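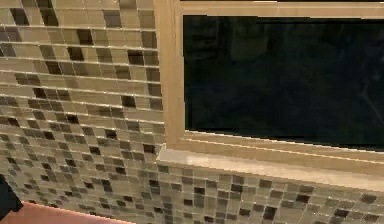 Renu Saxena looks after one robot arm at Ponitz, and most of her week goes into its wrist camera.

"Small tiles are hard on it," she says. "Every square looks like the next one, so the matching slips." She recalibrates after 65 runs, or sooner if the error goes over 3 pixels. Dark window glass she masks out by hand – it gives bad depth.

The joint bolts get checked in January. Last time four were loose. "I tightened them and ran the whole set again," Saxena says.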